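The Ferry Supper

Linnea Hellström had promised forty people a supper, and by noon she had peeled one onion. It was a large onion, to be fair to her, and she had peeled it with great care while looking out the window at the water, where the Amholm ferry was making its slow way over with nobody she knew on it.

The supper was for Maeve Dunne, who had kept the ferry timetable for so long that people on the island set their clocks by her instead of the other way around. She was leaving in March to live with her sister on the mainland, and it had been agreed, mostly by Linnea, that she could not be let go on coffee and a handshake.

"What are you making?" asked Valter Forsberg, who had come to the back door with a sack of potatoes on his shoulder and snow on his cap.

"I was hoping you'd tell me," said Linnea.

He set the potatoes down and thought it over. Valter was never hurried in his thinking – he had once taken two winters to choose a color for his boat, and then left it as it was. "My mother made a stew," he said finally. "With whatever there was. She used to say the pot knew what it wanted."

So they went up and down the road, the pair of them, knocking on doors. The Wikströms gave carrots and a long story about a cousin. Danilo Belmonte, who had come over one summer to mend the church organ and had somehow never gone home, gave them garlic, a jar of his own tomatoes and a good deal of advice, and then put on his coat and came along to make sure the advice was followed.

By four o'clock the kitchen windows had steamed over and you could no longer see the harbor. Danilo stirred. Valter cut bread in slices as thick as hymnbooks. Linnea went around tasting and worrying, and worrying and tasting, until Danilo took the spoon out of her hand and gave her a chair.

Maeve came at six on the dot, of course, in her good blue coat, and stood in the doorway for a while with her hand on the frame.

"Well," she said. "It smells like somebody's house."

She had three bowls. Then she borrowed a pencil and wrote the spring sailings on the back of the bread bag, every one from memory, and pinned it up beside the stove where Linnea would be sure to find it.
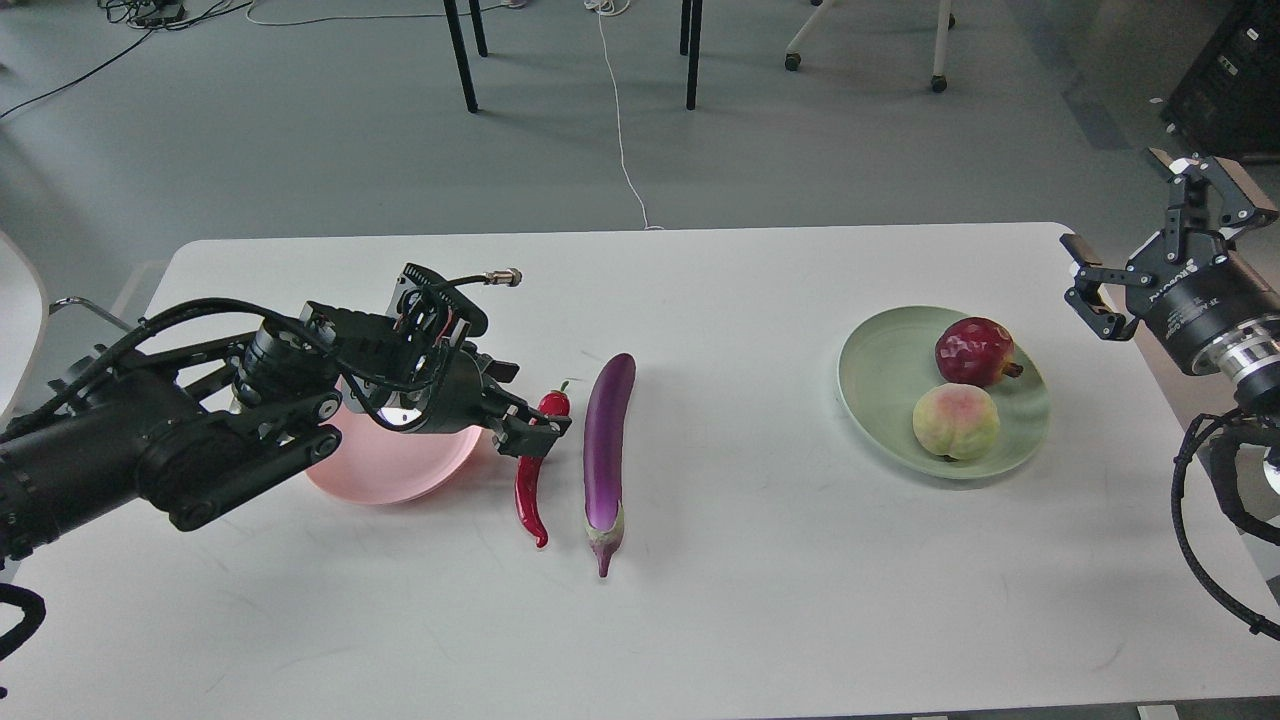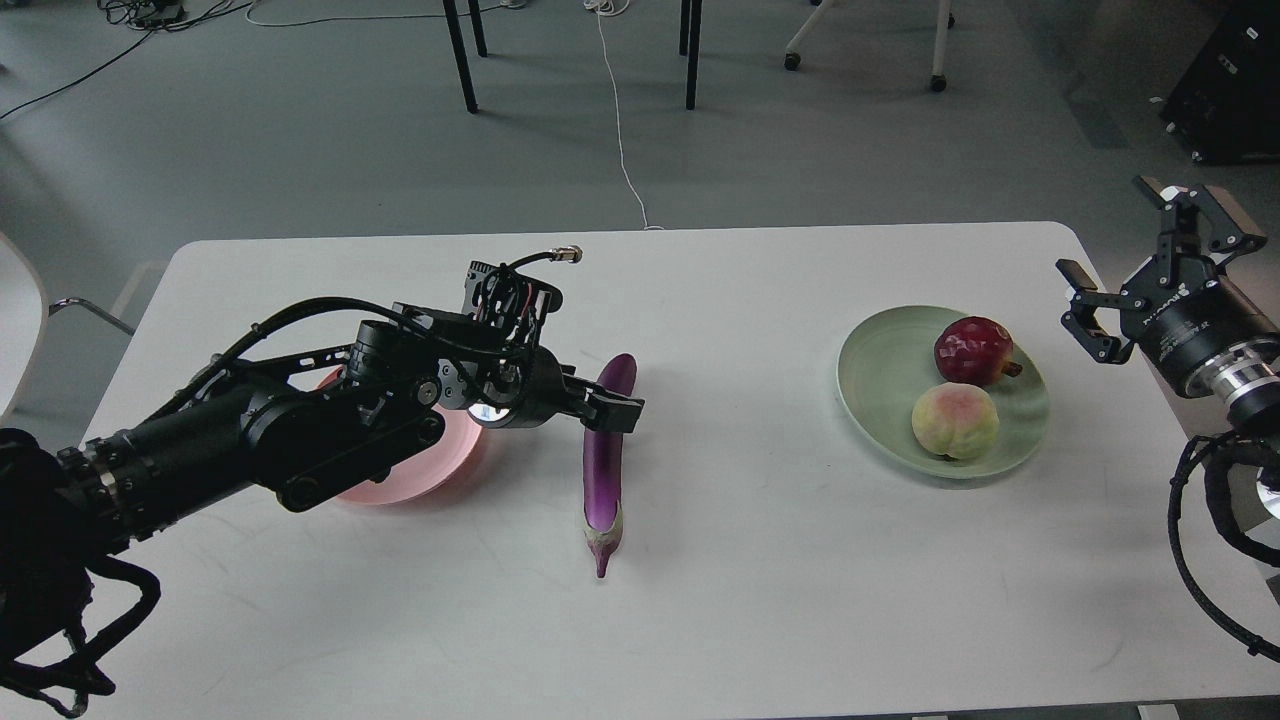 An eggplant and a plate of fruit, with the pink plate on the same table.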